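The Badge at the End of the Course

My town's library started offering Skillora in March, and since then I have been told by more than one person that I ought to be "reskilling." The word comes with a sales pitch. Finish a course, collect a badge, put the badge where employers can see it. I have finished three of these courses now, and I would like to know what I'm supposed to have learned.

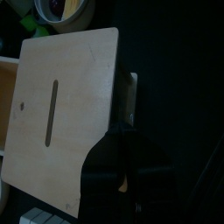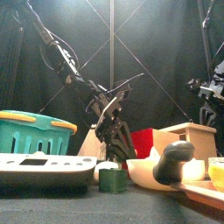 The first was a bookkeeping course from an outfit called Foralik. It promised 26 lessons. Most of them ran under five minutes, and several were the same lesson with a new title card. At the end came a quiz I could retake as often as I liked, with the wrong answers grayed out after each try. I passed. A houseplant would have passed, given enough tries and a finger.

Defenders of these things say the badge shows commitment. To what? I watched half of it while making soup. My old bookkeeping teacher at Udell, where I took night classes years ago, handed back work with red ink all over it and made us do it again. I resented her for most of a semester. I can still read a balance sheet -- and I owe that to the red ink.

I'll grant the other side something. Night school cost money, the parking was terrible, and people with small children mostly couldn't come. A course you can take at your kitchen table is a real convenience, and I don't sneer at that. But getting in the door was only ever part of the trouble. Somebody still has to look at what you did and tell you it's wrong.

The Fonseca plan, which our county is now considering, would pay $25 a head for every badge earned. Think about who that rewards. A company paid by the badge will make badges easy to get, and it will show us a rising line on a chart and call it a trained workforce. I have seen no plan to ask, a year on, whether anyone got hired or got a raise.

Maybe the numbers would be good. I'd be glad to see them. Until then I would put the money into night classes with a teacher in the room, and maybe fix the parking.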